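# Chapter 2: Sorting What Comes Out of the Drawer

Every household has a place where small things go to wait, and if you grew up in one like mine you'll know exactly which drawer I'm talking about. Ours was beside the stove. My aunt called it "the bank", and she wasn't entirely joking, as half the family's spare keys were in there along with a good many things that had lost whatever they once belonged to.

In this chapter we take the contents of a drawer like that and learn to sort them properly, which is a slower and friendlier business than you might expect. You'll want a clear table, a cloth if the surface marks easily, and the lid of a large box to work in – the shallow sides stop wheels and beads from rolling off to the floor, and you can still get your fingers around everything. 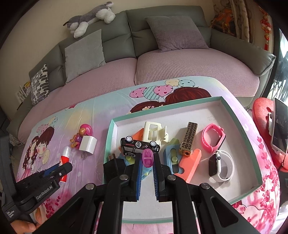 Begin by putting like with like, but don't be too strict about it in the first pass. Toy cars and odd plastic pieces can sit together for now. Watches and wristbands want a spot of their own, and so do plugs, which should be matched to their devices before anyone decides they're rubbish. Lighters come out straight away and go up high, well out of reach of little hands.

When Catrin Skyrme ran this exercise with her evening group in Presham, she gave them 40 minutes and let them talk the whole way through. I'd recommend the same. People remember where a thing came from once they've got it in their palm, and a label written at that moment is worth far more than one guessed at in May.

**Before you read on**, find a small drawer at home and write down what you think is in it – no peeking! Keep your list handy, as we'll come back to it in the section on labels and colour groups.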